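Chie Takagi
Monday, 7:10 am

My neighbor asked me again if the robots can do the dishes yet. She knows I work with them, so she asks every few months. I will try to answer in this thread, slowly, because the short answer "no" is not fair and the short answer "yes" is also not fair.

Chie Takagi
I work in a small team at Stidau. We train arms for kitchen chores, first in simulation, then on a real counter. Before this I was 6 years in a shop that makes door hinges, where the machines were already very good. So I have seen both sides.

Chie Takagi
In the hinge shop, the part arrives always in the same place. The machine does not need to look much. It takes, turns, puts down. At night it worked alone and in the morning the boxes were full. People see this and think the kitchen must be easier, since a plate is a more simple thing than a hinge.

Chie Takagi
But in a kitchen, the plate is never in the same place. It is under a bowl, or it leans on a glass, or my husband has put it in the drawer for the pans.

Chie Takagi
We keep a list of chores for our tests. Open a cabinet, close a cabinet, take a mug from the shelf, wipe the counter, put a spoon in the drawer. Each chore we run 100 times in simulation, and each time the kitchen changes: other tiles, other doors, other light.

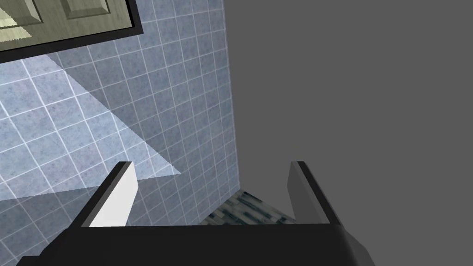 Chie Takagi
Last month closing a cabinet door succeeded in 36 runs of the 100 with our old policy. I was a little ashamed to show this number in the meeting. With the new one it is better, but I will wait for the second test before I write it in public.

Chie Takagi
The failures are mostly boring. The arm goes to a good position for the wrong door. Or it pushes beside the handle with much confidence. Or it arrives in a corner and stays there until the time is over. We give 30 seconds for one run, which feels very long when you watch it.

Chie Takagi
A colleague who came from Prernik asked why we test in simulation at all, if the real kitchen is what matters. I think it is a good question. For me the reason is cost. A simulated mug can fall all day. For real mugs I must go to the store and keep the receipt.

Chie Takagi
What I would trust to a machine at home today: the floor, and the washing of dishes after I have loaded them myself. What I would not trust: anything with a knife, anything with my grandmother's cups, and folding the sheets. I also cannot fold the fitted sheet, so maybe I should be quiet about this one.

Chie Takagi
Somebody wrote to me about the Clivau video with the table clearing. I liked it. I would like to see it with a different table, and without a cut in the middle.

Chie Takagi
So, to my neighbor: please keep your sponge for now. If you want to help, let me measure your cabinet doors. They open in the wrong direction and I do not have this kind in my tests yet.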